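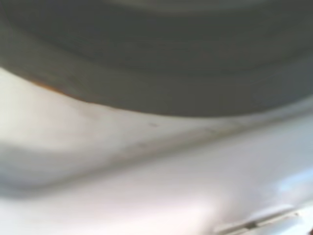

Notes for the wrist camera talk, 8 August 2023
Sumaiya Bandara

Opening (keep it loose)

Hi everybody, I'm Sumaiya, I look after the cleaning and inspection rules for the arms at Joltameck. Quick show of hands: who has a written rule for how close a wrist camera may get to a part? Last time I asked, in May, I got 3 hands out of a full room, so don't be shy.

My pitch today is that we write great rules for speed and force and then leave the camera to whoever is on shift. I did it too! Our first handling standard at Viltis ran to 28 pages and the camera got one line.

Rule one: agree on a stand-off distance

Pick a number and put it in the job sheet. Ours is 80 mm for anything glossy and white, and you're welcome to steal it. Closer than that our lens goes soft, and a soft view gets read however the reader likes. Mahfuz and I once argued for most of a lunch over one gray smudge (he said shadow, I said grime, we never settled it).

Rule two: write down what you see, then what you think

Two separate boxes on the form. "Orange-brown streak along the seam, left side" goes in the first. "Rust" goes in the second, with a name next to it. Same with a small dark speck — it's a speck until somebody wipes it and looks again. Jarmo Mustonen went back through 374 of our old reports and found the two mixed up all over the place, mine included.

Rule three: watch your exposure on white plastic

Pause here, let people look. White molded parts blow out fast, and once the ridges and grooves wash into each other you can't judge an edge. Look for where the background shows through. Brown wood between two white ribs gives you contrast you can use, so plan your approach from that side if you get the choice.
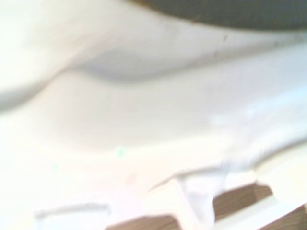 Rule four: don't trust the odd color

A green dot or a bit of pink on a bright surface might be the part, might be the sensor. Our rule is a second view from a different angle before anyone logs a defect. Kamrul hates this one because it slows down his cycle, so if he's in the room, wave at him.

Rule five: the arm stops before the hand goes in

Say this one slowly. A close-up view makes people want to lean over and check for themselves. Full stop first, confirmed on the panel, then reach. No exceptions for "just a quick wipe."

Questions

Sabina Miah has the blank form and will send it to anyone who leaves an email. If they ask about the Stovo cell, say we're still writing that section — the distances there will be different and I don't want to guess on stage.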